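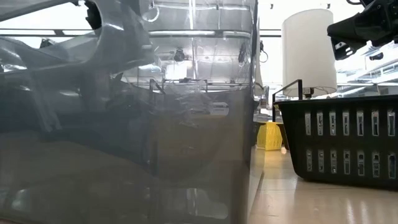
*The gray see-through bin, with the black slotted basket next to it*

Hi all,

Catching up on the sorting thread. Tania asked:

> On Dec 23, 2023, Tania Mondal wrote:
>
> I have 224 spools of thread and a shoebox of zippers and it all lives in one big tote. Do you go with see-through bins or solid ones? And how many is too many? Nantana swears by little trays but I lose track of little trays.
>
> Tania

Tania, I'm in the see-through camp, with a warning! The gray ones are more smoky than clear. You get the shape of what's in there and a whole lot of ceiling light bouncing back at you, so I still put a tag on the front. If you want to read spool colors through the side, get the really clear kind (Perrin used to carry them, no idea if they still do).

The slotted baskets I like for zippers and anything floppy. Not for buttons — I tried that in August and found buttons until Thanksgiving.

As for how many, I'd start with three along the back of the table and leave the middle alone. A tall dark gray one on the left, then a low black one, then a yellow one on the right. The yellow is for whatever I'm in the middle of, and having it a loud color really does help me put things back. The plant gets the back corner and I'm not moving it, Nantana, so don't start.

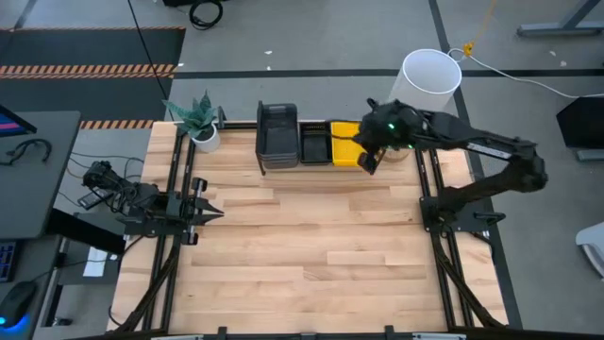 ## What goes where, if you're starting from one tote

- Tall bin: spools, big stuff, anything you'd dig for
- Low black tray: scissors, tape, chalk
- Yellow tray: today's project only
- Wastebasket on the floor, close by

Do the thread first. I did 119 spools in one evening with the radio on and it wasn't bad at all.

Nantana, are you still getting those tags from Jimano, the box of 1000? I'd split one with somebody.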